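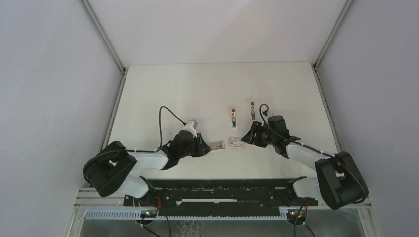

Et si les deux bras se touchent, lequel s'arrête en premier ? La question est venue d'une visiteuse, avant même que notre guide ait fini de distribuer les badges. Les deux, a répondu le guide, et c'est la première ligne du règlement de l'atelier. Toute la matinée a tourné autour de ce règlement, et c'est ce qui m'a intéressé dans la journée portes ouvertes de Skernau, en octobre.

Nous étions 12 dans le groupe de 9 h 30. Les bâtiments sont derrière la gare de marchandises, il faut contourner le dépôt à pied. Vestiaire, lunettes, signature d'une feuille, puis on passe dans la salle des postes à deux bras. Les cellules servent à manipuler de petites pièces sur un plateau blanc, entre des parois blanches elles aussi. Les bras sont fixés côte à côte sur l'avant et travaillent l'un vers l'autre, au milieu du plateau.

Le règlement tient sur 2 pages, affichées à l'entrée. Il a été rédigé avec le bureau Linholm, qui suit aussi l'analyse de risques. Je recopie ce que j'ai noté :

- Personne ne met la main sur le plateau tant que les moteurs sont alimentés. Un bras immobile est considéré comme un bras en marche.
- La zone du milieu, accessible aux deux pinces, est déclarée zone partagée. Un seul bras y entre à la fois, sauf si l'exercice prévoit un passage de pièce, et dans ce cas la vitesse est réduite.
- Les câbles sont contrôlés à chaque prise de poste, bras levés puis bras tendus. Une boucle trop longue s'accroche, une boucle trop courte tire sur le connecteur.
- Les pièces sont posées avant la mise sous tension et notées sur la fiche du poste, même les plus petites.
- Tout arrêt non prévu est écrit dans le cahier, y compris quand la cause est évidente.

Le dernier point a provoqué le plus de discussion. Le cahier contient 61 arrêts depuis son ouverture. Le guide en a lu plusieurs : un câble pris dans une pince, une pièce oubliée hors de la fiche, un opérateur qui a voulu redresser un objet à la main. Après relecture, 6 ont donné lieu à une modification du règlement. Les autres ont été classés, avec une date et une initiale.

Sur les normes, la présentation est restée courte. L'ISO 10218 pour les robots industriels, l'ISO 12100 pour l'appréciation du risque. Le guide a insisté sur un point que j'entends rarement en visite : un bras léger ne dispense pas de l'analyse. La pince, la pièce tenue et l'endroit où elle peut coincer un doigt comptent autant que la masse du bras. Un passage de pièce entre deux pinces crée un point de pincement, il doit donc figurer dans le dossier.

Nous avons ensuite vu la salle de Bustness, le projet de formation hébergé à l'étage. On y apprend la procédure d'arrêt et de reprise avant toute programmation. Il faut compter une demi-journée, ce qui m'a paru long sur le moment - un peu moins après avoir entendu la lecture du cahier.

Deux réserves. Le règlement n'existe qu'en version affichée, on ne peut pas l'emporter. Et rien n'est prévu pour les gauchers dans la disposition des commandes, la question a été posée et notée.

Fin de la visite à 11 h 45, café dans le hall. Prochaine étape pour moi : l'atelier Dehghan, s'ils rouvrent les inscriptions.

Partager | 12 partages | 2 commentaires

Commentaires

mecano_du_nord
Chez nous le cahier d'arrêts existe aussi, mais il reste vide. Comment font-ils pour que les gens écrivent dedans ?

L'auteur
Le cahier est posé à côté du bouton de réarmement et le poste ne redémarre pas sans une ligne remplie. C'est une consigne, il n'y a pas de verrouillage.

Accueil | Visites | Ateliers | Archives | Contact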